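Eskola dish rack, red: three months in

I did not want to like this rack and for the most part I have managed not to. My brother-in-law, Nest Gronow, swears by his, but Nest also swears by instant mash.

The pitch on the Eskola page is that it is a "complete drying system". It is a plastic dish rack. I paid $39 less than the $90 they claim it normally sells for, and I have yet to see anyone selling it at $90. Make of that what you will.

Colour first, as you'll be looking at it every day. Red means red. Glossy, fire-engine, see-it-from-the-driveway red. I ordered grey and got an email saying grey was out until March, would I take red. I took red.

The layout is better than I expected. There's a slanted panel up one end, a row of narrow slots across the middle for cutlery, and a big open compartment at the other end with round holes all through the floor. The slots suit knives and forks with slim handles. My old bone-handled set won't go in at all, and anything wider than a dessert spoon ends up lying in the big compartment with the pots. 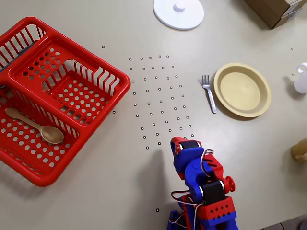 Does it need a tray underneath?

On a bench, it does, and you have to buy one separately. With all those holes the water goes straight through, so if you can't park it on the sink drainer, add the price of a tray before you compare it with anything else.

Back to the complaints. The holes are easy enough to clean while it's new, but in our hard water they had a chalky ring after the first month. Vinegar and a bottle brush shifts it. I do the whole thing every second week and it takes longer than I'd like for an object whose one job is to be near clean water.

The box says dishwasher safe. I tried it once on the top shelf and it wouldn't fit, then on the bottom with everything else taken out -- a full cycle to wash one dish rack.

It's light, too. Load one end with a cast iron pan and the other end lifts a bit. Plates at the back, heavy stuff spread out, and it behaves.

On the good side, nothing has cracked, the colour hasn't faded beside a west-facing window, and the tall sides stop glasses going over. My wife, Ulla, thinks I'm being hard on it.

I had the Lalholm wire one before this, and that rusted at the welds inside a year. So the Eskola is ahead on that count, for now. Three stars. It would have been four with a tray in the box.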